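Peltonbridge lab compares two grippers on server drive handling

Integrator Fatance has published first results from a side-by-side test of two electric grippers on server maintenance work, carried out at its automation lab in Peltonbridge. The test covered the removal, transfer and reinsertion of hard drives in plastic carriers, a job the company wants to offer to operators of mid-size data halls.

The two candidates were the parallel-jaw gripper Fatance already uses in its packaging cells and a newer linkage-driven model, the Flanum, from a supplier in the same region. Both were run on the same arm with the same controller program. Between them they completed 576 logged cycles. The packaging gripper ran first.

"We wanted to know whether we needed a new hand or only new fingertips," said Ok-hee Cheon, who led the trial. "The answer is mostly fingertips, but the linkage unit has an advantage in tight spaces that we can't get by machining."

The cell is built against an aluminum profile wall, with the chassis laid on its side at working height and a holder plate fixed above it. The teach pendant hangs within reach of the operator, and a small camera at the wrist covers the jaws.

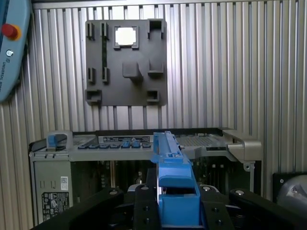
Blue plastic part held between the gripper jaws in front of the opened chassis.

Each cycle was scored on three points: whether the carrier was seated, peak force at the wrist, and the lateral offset at the moment of first contact. A cycle was stopped if wrist force passed 140 newtons. The packaging gripper triggered that limit more often, nearly always during insertion and usually with the carrier tilted a little in the jaws. Fitting longer pads reduced the tilt. It also made the approach slower, as the pads had to clear the neighboring bay.

The Flanum showed less tilt but more variation in closing position. Donal Doherty, who wrote the control software, traced part of this to the way the unit reports its opening width. The reported value lags the true position by a few control ticks at high closing speed - enough to matter when the program uses width to decide that a carrier is present. The test version now waits for two matching readings before it moves.

A second series looked at camera placement. Views from the wrist were compared with a fixed camera on the cell wall. The fixed camera gave steadier results when locating the chassis as a whole, and calibration held between shifts. It was of little use once the arm reached in over the board, where the gripper body hid the target.
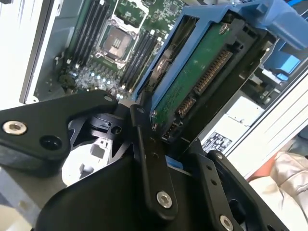

The wrist view kept the drive and its connectors in sight for longer, although the fingers and linkage block a large share of the image on close approach. Faizal Rahman, responsible for vision, said the team had tried masking out the gripper area and matching only on the remaining edges. This worked on matte surfaces. On bright sheet metal and gold contacts the matcher still picked up reflections, and exposure had to be set by hand for each lighting condition.

The vision set contains 2317 labeled images, split between the two camera positions. Fatance does not plan to release it, but will share the scoring sheet and the force logs with Nasution, the maintenance contractor that paid for part of the work.

Sulastri Entili of Nasution said the contractor's main concern was damage to boards and connectors. "Cycle time is secondary for us. A technician does this faster today. What we need is a number for how often the arm touches something it should not." The present logs do not answer that fully, as light contact below the sensor's noise level is not recorded.

Fatance intends to continue with the Flanum on insertion and keep the packaging gripper for transfer between stations, using a manual tool changer for now. Fingertips with a shallow groove for the carrier rails are being cut. A further series, starting in August, will repeat the insertion cycles with the chassis shifted by small amounts between runs and with the force limit lowered.

Cable handling is outside the scope of both series. Integrators who want the scoring sheet can request a copy from Rizal Sopacua at the Peltonbridge lab.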